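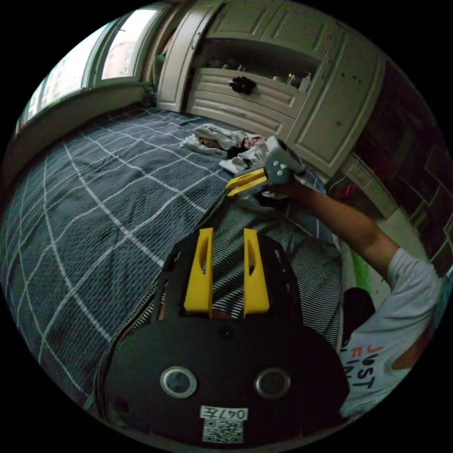

Tecido às riscas pretas e brancas junto à manta azul-acinzentada. Dobrar roupa em cima da cama: orientações da Mudeo.

1/10
A Mudeo inicia em março a publicação das suas orientações domésticas sobre o tratamento da roupa lavada. A presente série ocupa-se da dobragem no quarto, quando não existe mesa ou bancada disponível para o efeito.

2/10
A cama deve estar feita antes de se iniciar a tarefa. Recomenda-se uma manta ou colcha bem esticada, sem almofadas soltas. Os padrões em quadrícula têm uma vantagem prática: as linhas servem de guia para alinhar costuras e bainhas.

3/10
Convém reunir toda a roupa numa das extremidades da cama e reservar o centro para a dobragem. As peças já dobradas seguem para uma cadeira ou para a cómoda. Evita-se deste modo que voltem a misturar-se com as restantes.

4/10
As malhas finas e as camisolas de algodão às riscas merecem atenção particular. Estende-se a peça com a frente voltada para baixo, alisa-se com a palma da mão do centro para as mangas e só depois se faz a primeira dobra. Riscas horizontais desencontradas indicam que a peça ficou torcida.
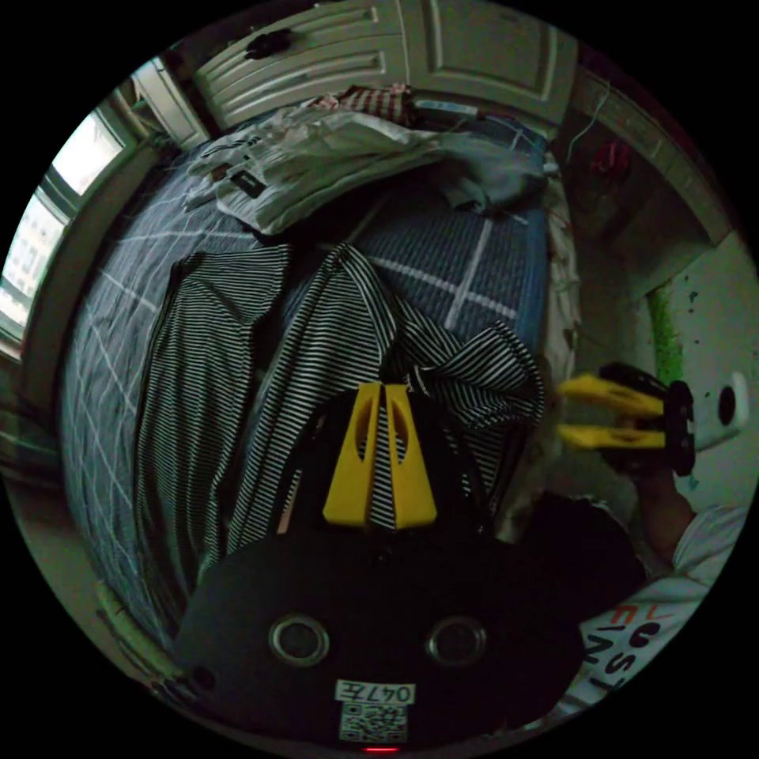 5/10
Separação prévia
Antes de dobrar, o monte deve ser dividido em 2 grupos: peças claras de uso diário e peças de cor ou com padrão. As t-shirts brancas estampadas dobram-se com o estampado para dentro, a fim de o proteger do atrito na gaveta.

6/10
Panos aos quadrados, fronhas e outras peças pequenas ficam para o fim. Quando surgirem no meio do monte, devem ser colocados de lado sem interromper a dobragem das peças maiores.

7/10
Luz
Sempre que possível, a tarefa deve realizar-se de dia e junto a uma janela. A luz natural facilita a deteção de nódoas que tenham resistido à lavagem, sobretudo nos tecidos brancos e cinzentos-claros. As peças manchadas regressam ao cesto e não devem ser passadas a ferro.

8/10
Trabalho a 2
Em agregados com várias pessoas, a Mudeo sugere que uma estenda e alise enquanto a outra dobra e arruma, cada uma do seu lado da cama. A ficha de apoio elaborada com a Skolteo contém a sequência completa para camisolas, calças e roupa de cama.

9/10
Arrumação
As pilhas não devem exceder a altura da gaveta. Para as cómodas da linha Clevholm aconselha-se a disposição vertical, com a dobra voltada para cima. As malhas mais pesadas permanecem na horizontal, na gaveta inferior.

10/10
A próxima série tratará da roupa de cama, incluindo lençóis com elástico e capas de edredão. As dúvidas sobre os conteúdos agora publicados podem ser enviadas por mensagem privada para esta página. A ficha de apoio está igualmente disponível, em papel, no balcão de atendimento Crenshaw, no período da manhã.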